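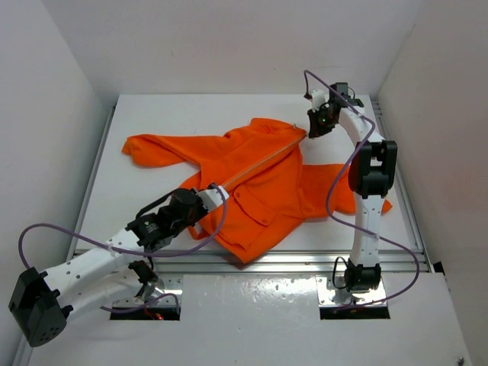
1/ Washing the winter layers before you put them away

The Herkside trail club asked for my notes on this, so I'm posting them as a thread. I've been looking after the loan clothing for four seasons. Most of it is hooded sweatshirts and light jackets in loud colours.

2/ Empty the pockets first. Tissues are the worst. Then do up every zipper to the top. An open zipper chews on the knit next to it, and you end up with little pulls all along the front.

3/ Turn it inside out. Cold water, 40 at the very most if it's really grimy. Half the soap you think you need. No fabric softener on anything that's supposed to shed rain.
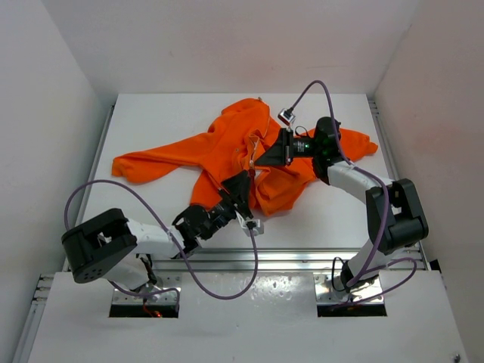
Brights go in on their own the first few times. I lost a cream Dahlgren fleece to a red toque and I still think about it.

4/ Tie the drawstring ends in a loose bow. If one does pull through, a safety pin on the end will get it back around the hood in a few minutes.

5/ Drying. Lay it flat or hang it over two lines so the hood isn't sitting on the back. The hood always takes longest. Give it another night even if the rest feels done.
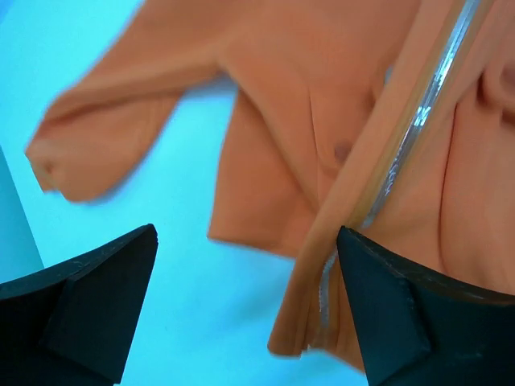 STORAGE

6/ Fold it, don't hang it. Hangers leave bumps in the shoulders by May. Sleeves in, hood down, then in half. We use lidded tubs from Prarar and they've held up fine in the shed.

7/ Cedar blocks are okay. Mothballs are not, you will smell them on the first hike of fall and so will everyone behind you.

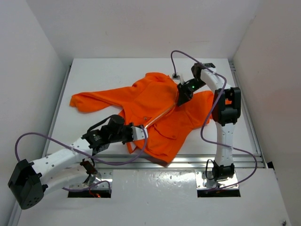 Orange jacket, not yet folded.

8/ Repairs: the place on Rasa Street does zippers while you wait. Buttons you can do at home with heavy thread.

9/ Loan clothing is due back 18th February. Please wash it first. There are almost 300 pieces in the shed and one washing machine.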